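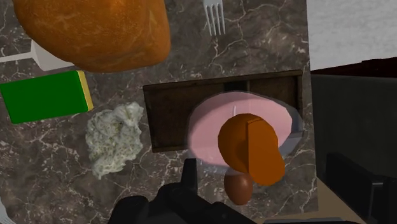 Stultstead Supper Club: Frequently Asked Questions

What is it?

A shared dinner in the old chapel hall on Parisi Street, held once a month except May, when the hall is taken over by the flower show and we all eat at home like normal people.

Do I have to cook?

Yes, or bake, or buy something and move it to your own dish. We can usually tell. We have never said anything.

How much should I bring?

Enough for six modest helpings. The hall seats 60 and we have never run out of food, although we did once have 16 potato salads.

Can I sign up for dessert?

You can sign up for the dessert list. It has been full for a while. Bread, soup and anything green will get you in the door right away.

What does it cost?

Three dollars a head, kids free. The money pays for the hall, the heat and the coffee, in that order, and you will taste which one came last.

I have an allergy. Is it safe?

We ask every cook to put a card by the dish listing what's in it. Most do. A few write "the usual." If your allergy is serious, please eat only from dishes with a full card, or email Agata Donati before the night and she will find out what the usual is.

Can I plug in my slow cooker?

There are four outlets and two of them work. Get there by 5:30 if you need one. Please don't bring an extension cord, as the last one took out the lights as far as the parking lot.

Is there parking?

Behind the hall, and along the Skunbridge road as far as the mailbox. Past the mailbox you are in Mr. Zovora's hay field and he will come in and read your plate number out loud during grace.

I left a dish behind. Where is it?

In the cupboard under the stage, with all the others. We keep them until the next supper, then they go to the thrift store. Carmela Barbieri has bought her own casserole back twice. Put your name on the bottom in tape.

Do I have to stay and clean up?

Everyone wipes down their own table. Washing up is by sign-up sheet – the one by the door, with all the blank lines on it.

Can I bring a guest?

Please do. Two at most, and they need a dish between them.

Last updated 22 October 2018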